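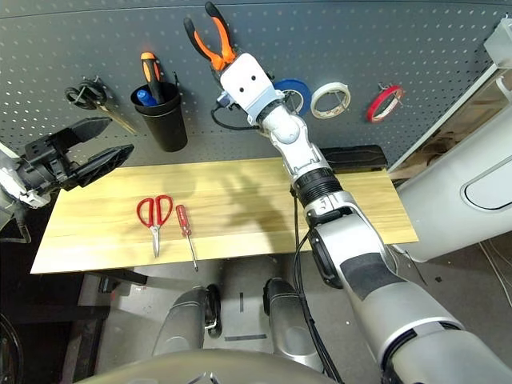
Photo: Osent

Search the FAQ Enter keyword Search

Puladville Tool Library – Frequently Asked Questions

Who can borrow?
Any person over 18 who lives in Puladville or Rinovgate. Please bring one paper with your address on it.

How much does it cost?
Membership is $50 for one year. Hand tools are free after that. For power tools we ask a small deposit, and you receive it back when the tool is returned.

How many tools can I take?
Up to 3 at one time, for two weeks. You can renew once by telephone, if no other member is waiting.

Do I have to clean the tool?
Yes, please. Wipe off soil and sawdust. Do not oil the blades, we do it ourselves.

What if I break something?
Tell us at the counter. Normal wear is not charged. For a lost tool you pay the price of a used one.

Can I donate my old tools?
Yes, but no petrol mowers – we have no place to store them.

Where are you?
517 Enriquez Street, at the back of the building. The door is painted grey.

Are you open in December?
Yes, but only in the first half of the month. Tools due after that can come back in January without a late fee.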